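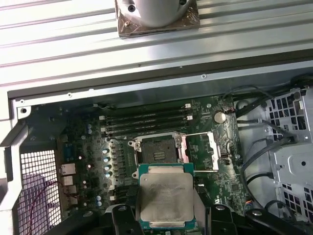 Speaker notes - "The Office Tower on Your Kitchen Table"
Treltville Library, big room, 45 minutes plus questions

OPENING (5 min)

Hi everybody, thanks for coming in. Quick show of hands first - who has ever taken the side off a computer? And who did it and then put it straight back on? Yeah, me too, the first three times. I want to get you past that stage tonight, and I want you to leave knowing the names of the big parts and how to handle them without holding your breath.

I'm going to talk about old business workstations. I love these things. Companies buy them by the pallet, use them a few years, and then sell them off to places like Stevus for next to nothing. I paid 73 dollars for my first one, and it ran my photo editing for years after that!

(Leave the slide up. Let people look for a bit before talking over it.)

GETTING YOUR BEARINGS (8 min)

The green board filling most of the case is the motherboard. Everything plugs into it one way or another. When people open a case for the first time they tend to see a city from an airplane, and the trick is to find one thing you know and work outward.

My one thing is always the coin battery. It's round and silver and it looks just like what goes in a bathroom scale, so even total beginners can spot it. On this board it's right by the memory slots. It keeps the clock and some of the settings alive when the machine is unplugged. If you bring home an old tower and it thinks the year is wrong every morning, buy a new battery before you buy anything else. (Pause, somebody always has a story about this one.)

Then go to the connectors at the rear edge. You already know these from the outside - there's the network jack, there are the USB ports, and that blue one is a serial-style port, which some of you will remember fondly and some of you will not remember at all. Match the inside to the outside and suddenly you know which way is up.

MEMORY (8 min)

Four black slots, nothing in them. I like teaching memory with empty slots, you can see what the stick has to do. Look for the little white clips at the ends. Those hold the stick in.

Things to say:

- Check the notch. There's a gap in the gold edge of the stick and a matching bump in the slot, and if they don't line up you turn the stick around. Don't push harder.
- Hold it by the ends, fingers off the gold.
- It takes more force than you think. My first one wasn't in all the way and I spent a whole evening blaming the power supply.
- Read the manual for which slots to fill first. It's different from board to board and I've quit trying to guess.

Mention that not every workstation takes regular desktop memory. Look up the exact model before you order. I once bought a beautiful set from Skomico that didn't fit a single machine I owned, and the return shipping was almost as much as the memory. (Tell the long version only if we're ahead of time.)

THE SOCKET (12 min - this is the part people came for)

OK so, the middle of the board. That's the processor socket, and it's open. The shiny metal rectangle standing up next to it is the load plate. It swings down over the processor and holds it flat against the contacts.

Slow down here. The contacts are the one part of this whole talk where I get a bit strict. No fingers in there, no sleeves dragging across, no canned air from two inches away. And don't set a screwdriver on the edge of the case where it can roll - I've done it, I watched it go, and I can still hear the little tick it made.

How I put a processor in:

Find the corner mark on the chip and the matching mark on the socket before you pick anything up. Hold the chip by its edges. Lower it straight down. No sliding, no wiggling. If it's lined up it just sits there flat, and if it isn't flat, lift it straight back out and look again. Then bring the plate down and lock it. Expect some resistance from the lever on a lot of these, that's normal, and it scares everybody the first time.

(Ask: what would you do if you dropped it? Let them answer. Somebody will say "cry.")

If the socket is going to sit open on a shelf, put the plastic cover on it. Benjelloun sells them in bags and I keep a few in the drawer with my good tweezers.

THE STUFF AROUND THE SOCKET (5 min)

The silver block with fins, to the left of the socket, is a heatsink for the power parts of the board. People mistake it for the processor cooler all the time. It's not, the processor gets its own, much bigger one. Leave this one alone unless you have a real reason.

Next to it are four little cylinders with silver tops and bluish sleeves. Those are capacitors. Give them a look whenever you buy used: you want the tops flat. If one is domed or crusty, walk away or ask for a discount.

HEAT PASTE, SCREWS, AND OTHER SMALL STUFF (4 min)

Paste: a pea in the middle is fine for a small chip. Bigger chips want more, follow the cooler maker's directions.

Screws: egg carton. Label the cups. I ended up with 98 spare screws in a jam jar before I started doing this, and I still can't tell you what half of them belong to.

Static: touch bare metal on the case before you reach in, and skip the fuzzy sweater. Unplug the machine first, please. Then hold the power button down for a few seconds.

MONEY SLIDE (3 min)

Total for my current machine, with memory, a used processor, and a drive: 633 dollars. You can do it for way less - I got carried away with the drive. If you set yourself a limit of 100 dollars on top of the tower, you can still end up with something really nice for homework and bills and a few games.

QUESTIONS

Likely ones: Can I put any processor in that fits? (No, check the board's list.) Is it loud? (Some are, clean the fans.) Will it run the newest Windows? (Depends on the processor, look it up before you pay.)

Handout is by the door, two sides, part names on the front and the shopping checklist on the back. Bring the spare memory stick so people can feel the notch for themselves, and get it back before they leave this time!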